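Melodis Walking Shoe
The Datodville last, now in wide 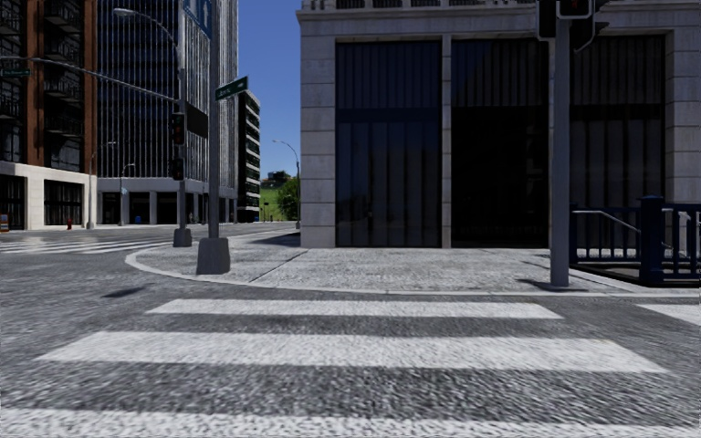 How long does it take to break in the Melodis?

Most people need a week of short walks. If your heel still complains after that, you probably want the next half size up, and we'll swap them without a speech.

The Melodis is a plain lace-up shoe for people who walk to things. Work, the pharmacy, the other pharmacy. It isn't going to shave a second off your marathon, and if you show up to a marathon in it we'd like a picture. We started making it because Ladan Ahmadpour, who draws all our lasts, got tired of walking shoes that looked like they had been inflated.

The upper is full-grain leather, lined at the heel and left unlined at the toe so it bends where you do. The insole lifts out. Under it is a cork layer that takes the shape of your foot over the first month, and after that please don't lend them to your brother. The outsole is natural rubber with a shallow tread. Deep treads collect gravel and carry it into your kitchen, and we have heard from your kitchen.

Sizes and fit

Women's 5 to 12, men's 7 to 14, half sizes up to 12. Standard and wide. The wide is cut on its own last and has more room across the ball of the foot, with the same heel. If you wear thick socks from October on, size for the socks.

Colors

Black, Chow (a reddish brown, named after a dog who slept in the stockroom), and Ukine, the blue-gray we keep trying to retire. Every June we announce it's gone and every June we get letters. Ukine stays. Please stop writing.

Weight

A women's 8 in standard width weighs almost 461 grams per shoe with the insole in. Lighter shoes exist, and some of them last until spring.

Care

Brush off dirt when it's dry. Wax twice a year, more if you live somewhere with road salt. Stuff them with newspaper after rain and keep them off the radiator — the leather will crack, and then you'll send it to us, and Ladan will look at it for a long time without speaking.

Resoling

We resole the Melodis at our Datodville shop. Last year we put new soles on 2,175 pairs and sold 2,612 new ones, a ratio our accountant finds upsetting. Allow three weeks. Laces are included. A shoe can usually be resoled twice before the welt gives up.

Returns

Sixty days, indoors or out. Yes, you may wear them on the actual street. Scuffs are fine. Send both shoes.

In the box

One pair of shoes, one spare pair of laces, a small tin of neutral wax, and a care card that repeats the part about the radiator.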